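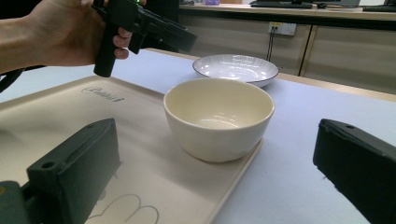
At the table, August.

August
by Gladys Mushi

I am number 159 on the waiting list for a garden plot at Kestdale. When I signed up I was number 429, so by my own standards this is meteoric.

It has taken six years. In that time I have changed jobs, changed dentists twice and bought a wheelbarrow, which lives in the hall and holds the mail. My sister thinks the wheelbarrow was premature. My sister has a yard.

Each spring a letter comes asking if I still want to be on the list. You have to say yes in writing, by mail, or you're off. I assume this is how most people leave - they go away for a couple of weeks, come home, and a stranger is growing their beans. I fill mine in standing up, with my coat on, and walk it straight to the box.

The letter also has the rules, and I know them better than people who have plots. No sheds over shoulder height (whose shoulder?). No bonfires before 7 p.m. No roosters. There was a long paragraph about bamboo two years ago that clearly had a story behind it, and the next year the paragraph was longer.

I did look into going elsewhere. Mulleveck has plots but they flood, and the man on the phone said so with what I can only call pride. So I walk past Kestdale on the way home from work and look through the fence. Plot by the gate, whoever you are: your zucchini are the size of toddlers. Pick them. Some of us are watching.

Meanwhile I have a tomato plant on the windowsill. It has produced one tomato, green, and we are both waiting to see what it does next. I've already mailed this year's form.

Get new posts by email. Unsubscribe whenever you like.

This site uses cookies. By reading on you accept them.

Contact | © Gladys Mushi | Back to top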